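29 October 2020

Changeover at the Beaulieu unit took most of the day. Guests out at ten, next party due at four, a two-night booking. The key safe had been left on the wrong code again, so I reset it and logged the new one in the binder.

Water heater first. It has been tripping since the last stay. Thermostat reads normal, element reads normal, so the fault is probably in the timer. Bypassed the timer and left the heater on constant until Onyekachi Ibrahim can bring the replacement. He quoted for the part in March and I put it off, which was a mistake.
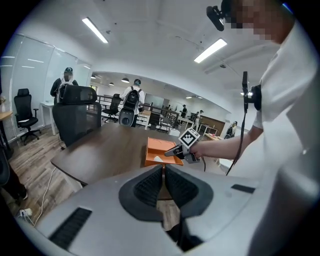 Meter reading 3,357. Wrote it on the sheet for Marlene Tremblay, who wants electricity billed separately for any stay over eight nights. I don't object in principle — the wording in the listing has to change before we do it, and the Plisach site locks the terms once a booking is confirmed. Existing bookings will have to stay on the old rate.

Balcony door: roller replaced, track cleaned, latch adjusted by half a turn. It closes with one hand now. The lower seal is worn and lets in a draft at floor level. Ordered a length of brush seal from Skelonetti, delivery early next week. 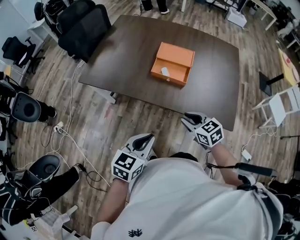 Redid the inventory, as the listing text and the actual contents no longer agree. The listing says sleeps six, but the sofa bed frame is bent and I would not put two adults on it. Changed it to sleeps four. Furniture entries were too vague to settle a deposit claim, so I rewrote them with color and type: large table, rectangular, dark brown; box, orange, one front drawer with a small round knob. Linens and kitchenware still to do.

Cleaning fee stays at 40. Muvinitz raised their commission, and I will absorb it through the winter and look at the nightly rate again before the spring calendar opens. Left at 3:20. Need to buy descaler, two bulbs for the hall and a spare battery for the smoke alarm.

Last updated: Thursday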